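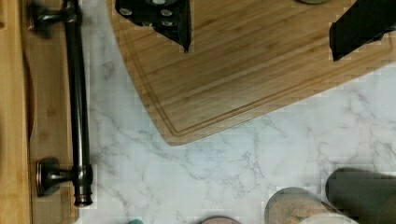

## 4. Putting an appeal bundle together in Jado

Read section 3 first if you haven't set up your case file. You can't build a bundle from an empty file, the button stays grey.

This section covers a plain bundle — one appellant, one respondent, one decision under appeal. Joined cases are in section 7. Unfinished, sorry, Cârstea desk has the old notes if you're stuck.

### 4.1 Before you start

You need:

- the sealed copy of the decision you're appealing
- the grounds of appeal, final version, signed
- permission to appeal, if you needed it
- witness statements from the first hearing
- the court's own bundle directions (print them, keep them next to you)

All as PDF. Word files will upload but the page breaks shift and your references go wrong. Convert first.

**Note:** scans should be black and white unless the colour matters. Colour scans are huge.

### 4.2 Making the bundle

1. Open the case. Check the number at the top matches the number on the sealed decision. Check again.
2. Go to **Documents > Bundles > New**.
3. Pick **Appeal (plain)**. Not **Appeal (draft)**, which is the old template and puts the index at the back.
4. Type the title. Surnames only, appellant first.
5. Set the hearing court. If it isn't on the list pick **Other** and type it in. Bratham is listed twice — use the lower one, the top one has the old address.
6. Press **Create**. Takes a moment. Don't press it twice or you get two bundles.

**Caution:** a bundle can be renamed but the case number on it can't be changed. Wrong case = delete and start over.

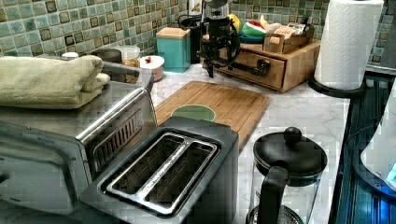

### 4.3 Adding documents

1. Drag files into the left column. Any order for now.
2. Give each one a date. Date of the document, not the day you uploaded it.
3. Put each one in a tab:
 - **A** grounds, permission, respondent's reply
 - **B** decision under appeal and any orders
 - **C** statements and evidence from below
 - **D** letters between the parties
 - **E** anything else the court has asked for
4. Press **Sort by date** inside each tab. Tab A you do by hand, grounds always go first.
5. Look for the orange flag. Orange means no text layer, so search won't find anything in it. Select the file and choose **Read text**.
6. Wait for the flags to clear before you number.

**Note:** undated letters. Use the date recieved if there's a stamp, and put "undated" in the description. Don't guess.

**Note:** Tab D is where people overdo it. The court does not want every covering email. If a letter isn't mentioned in the grounds or the reply, leave it out.

**Caution:** settlement letters marked "without prejudice" do not go in. Jado won't stop you adding them. Look at each letter yourself, all the pages.

### 4.4 Numbering

1. Press **Number pages**. Leave it on **Run through**, so the numbers carry on from tab to tab.
2. Position bottom right. Bottom centre lands on top of the old numbers from the first hearing.
3. Open the last page. The printed number and the viewer number should be the same. If they're out, the usual culprit is the index — tick **Count index pages** and number again.
4. Go back to the grounds and fill in the page references. By hand. Yes all of them.

Our test bundle runs to 106 pages and the last one is stamped 106. Compare with that if you're not sure what a good one looks like, it's in the Trundlow folder under Samples.

**Caution:** anything you add after numbering goes in at the end with a letter (16A, 16B) unless you number again. If the other side already has a copy, do NOT number again. Their references will all be wrong and you'll hear about it at the hearing.

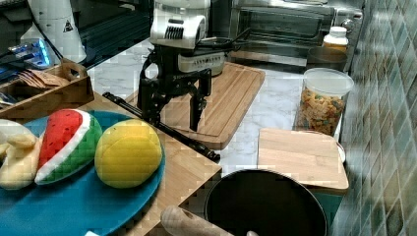
### 4.5 Covering up private details

1. Open the page, choose **Redact**.
2. Draw over the text. Home addresses, bank details, children's names, unless the directions say otherwise.
3. Press **Apply**. Until you do, the black box is only sitting on top and can be lifted off.
4. Search the bundle for the word you covered. No hits, fine. Any hits, go and do those to.

### 4.6 Filing

1. **Bundles > Check**. Fix whatever is red. Yellow you can leave.
2. **Export > One file**. The limit in our set-up is 4000 pages. Biggest one so far was 3891 and it went through, slowly.
3. Open the exported file outside Jado. Click three or four index links. Do they land where they should?
4. File it through the court's own portal. Jado does not file for you.
5. Save the receipt back into the case under **Filing**.
6. Serve the other side. Same file, not a fresh export.
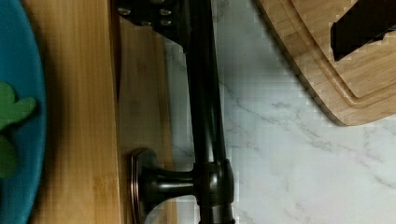
**Note:** if the portal times out, check whether the filing fee has gone through before trying again. Refunds take ages.

**Note:** paper copies only if the directions ask. Single-sided or double-sided will be in there too.

### 4.7 If it goes wrong

| What you see | What to do |
|---|---|
| **Create** is grey | No documents in the case. Back to section 3 |
| Index shows "Untitled" | Description box is empty on that file |
| Numbers start at 16 | Someone changed **First number**. Set to 1, redo |
| Page sideways | **Rotate**, save, then number again (see caution in 4.4) |
| Bundle locked | Another user has it open. Ask them to close it |

Locked and no name showing — message Octavian Filip, he can release it from the admin side. Have the case number ready.

Next: section 5, late documents and supplementary bundles.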